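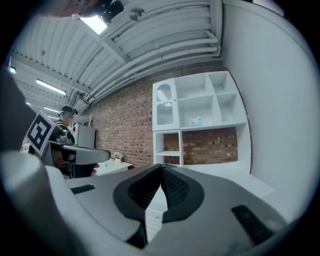 I've been arguing with my friend Kenza Lamrani about shelves for most of the summer, and I'm writing this down so I can stop doing it over dinner. Her view is that open shelves should be full. Books, jugs, the good bowls, the bad bowls, all of it out where people can see it. My view is that a shelf is allowed to have nothing on it! A white unit against red brick, with most of its compartments doing nothing at all, looks restful to me, and a little pot of pink and white flowers on a low table next to it is plenty. Kenza says that looks like somebody is about to move out.

I do see her point. I grew up in a house where every flat surface had something on it, and I was happy there. But I also did the dusting (my mother paid me 80p a go) and I think that's where my opinions started.

When I moved to my flat in Costevby I had 29 boxes and one small cabinet. I filled the cabinet on the first evening, stood back, felt quite pleased, and then couldn't find the scissors until February. They were behind the jugs. Everything was behind the jugs.

So now I keep a compartment or two free, and I'll defend that to anyone. You need somewhere to put the thing you're holding when you walk in. Post, keys, a carrier bag you haven't dealt with yet - it'll land somewhere, and I'd sooner it landed on an empty shelf than on top of my nice plates. A crumpled plastic bag sitting by itself in a big white compartment isn't pretty, I'll give Kenza that, but at least you notice it and put it away. On her shelves it would be there till Christmas.

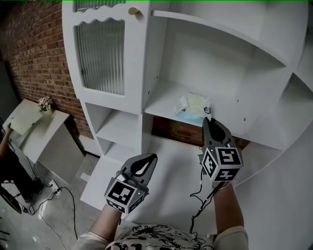 And a word for ribbed glass

Where Kenza and I do agree is doors. One door is enough, and it should be ribbed glass, the sort that blurs whatever's behind it. Clear glass makes me tidy and solid wood makes me lazy. Ribbed glass lets me off about half the job. I like a wavy edge on the frame too, which my neighbour Bendik thinks is fussy, but he has grey metal lockers in his living room so I don't ask him.

Kenza is coming round on Sunday with a box of bowls she says she has no room for. I've told her she can have one shelf.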